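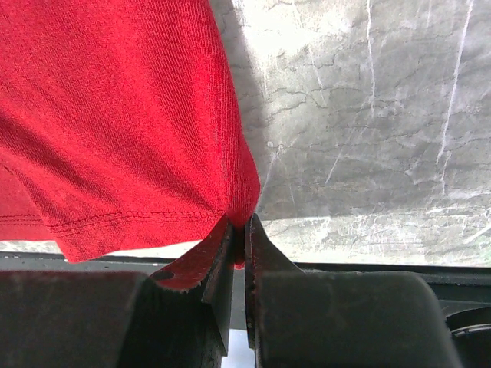

Red knit, double-stitched hem.

Re: [knits-l] Twin needle hems tunneling on light jersey

> I'm hemming tees in a light cotton jersey from Akgül and the ridge
> between the two rows stands up like piping. Needle is a 4.0 twin,
> Zalleo thread top and bobbin. Dropping the top tension helped a
> little. Is it the fabric or the machine?

Probably neither. A 4.0 spacing is wide for light jersey. The single bobbin thread zigzags between both needle threads, and with that much cloth between the rows it pulls the middle up. Go to a 2.5 and loosen the bobbin before you touch the top tension again. I back the case screw off an eighth of a turn at a time and sew a test strip after each change.

If you need the 4.0 for looks, fuse a strip of light knit interfacing inside the fold. Wash the yardage first. My last cut of Akgül jersey lost about 6 percent in length, and a hem that lay flat on the table rippled after laundering.

Wound nylon in the bobbin is worth a try too, filled by hand at low speed — the winder stretches it, and it then contracts in the seam.

For a coverstitch machine the cause is different. Check the looper tension first. The Pultemden manual covers this on page 29, although the diagram has the two needle threads swapped.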